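The Blackwood Tower, Lid Off

I've been promising to write about this old thing since September, so welcome! We call it the Blackwood after the street where Fatima Nel found it, sitting at the back of a yard sale with a two dollar sticker on it (she got it for one, plus help carrying a lamp). 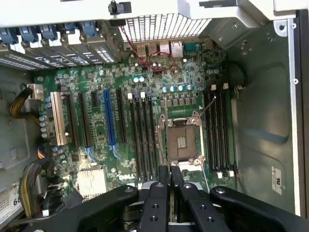

Fatima wanted it as a parts box. I wanted to get it running again, and since it lives in my spare room, I won. The plan is a quiet little machine for storing our photos and the nine years of band recordings she keeps on a stack of discs. We work on it Wednesday evenings, and there's usually soup.

A few notes on what's in there, for anyone who likes this stuff as much as I do:

The socket. Empty, with the silver frame and lever around it. I'm a bit scared of it, to be truthful. One clumsy sleeve and that's the end of the board, so I roll mine up and Fatima takes her bracelets off.

The blue clips. My favorite part! Five of them in a row holding the slot covers, and I wish every case did it this way. I have lost so many tiny screws in that carpet.

The ports. Two USB, two network jacks and a blue serial connector, and I haven't owned anything that plugs into one of those in ages. Fatima says she has a label printer that does. We'll see.

The memory slots. A bank on each side of the socket. I have some sticks in a Nikley tin from my last computer, but I still need to check whether they're the right kind.

The red wire. It loops around up near the grille and comes back on itself. I want to trace it properly before I touch it.

Next up is a processor and a cooler. If you've got a spare cooler in a drawer, write to me, I'll trade you for jam. I have 11 jars.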